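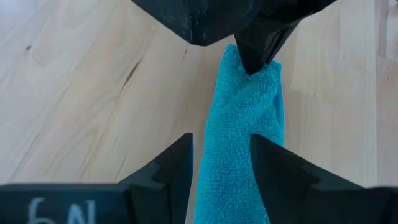

Skondine teaser: did they really rebuild the cargo bay?

annelies_l
So the 37 second teaser for Skondine is out and everyone on the front page is calling it "a return to practical sets." Is it? I've watched it too many times and all I see is one corridor, one hatch, and a lot of smoke. The studio says 400 people worked on the Prullach stage. Fine. Show me a wide shot.

Phong Huỳnh
You're being harsh. The hatch is clearly a real thing, look at how the light hits it when Tăng ducks under. Wait for the full trailer in December before you bury it.

annelies_l
They said "wait for the trailer" with Prarema too – and the trailer had every good shot in the movie. I'm not burying anything. I just don't buy the press line.

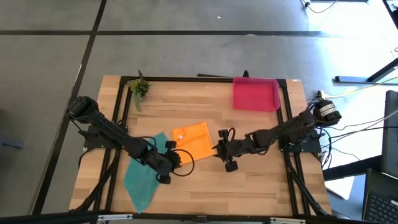
Catrin Wogan: My problem is Tăng. He died in the first one. We all saw the airlock go. If the answer is a twin or a clone I'm out, and I don't care how real the hatch is.

Chiến Khổng
We saw the door close. We never saw a body. I went back to check and the shot before it doesn't even match, he's on the wrong side of the glass.

Catrin Wogan
That's a continuity error, Chiến. This series is full of them. They can't keep track of which arm his scar is on.

Phong Huỳnh
Or it was planned from the start?

Catrin Wogan
Nothing in this series was planned from the start.

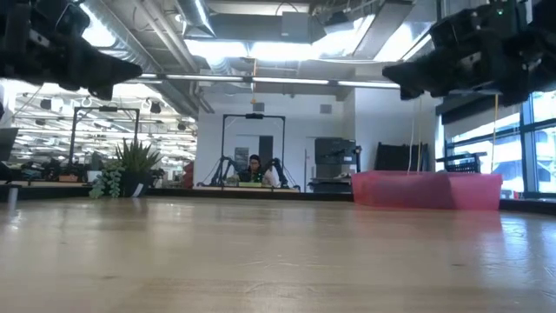
Wooden tabletop, two black grippers

cuong_trieu
Read all 314 replies on the other thread and no one there has a source for the set story except the same interview. The director says "we built what we could." That could mean a chair. I'll see it anyway, probably at a matinee.

annelies_l
Same, and I'll complain about that too.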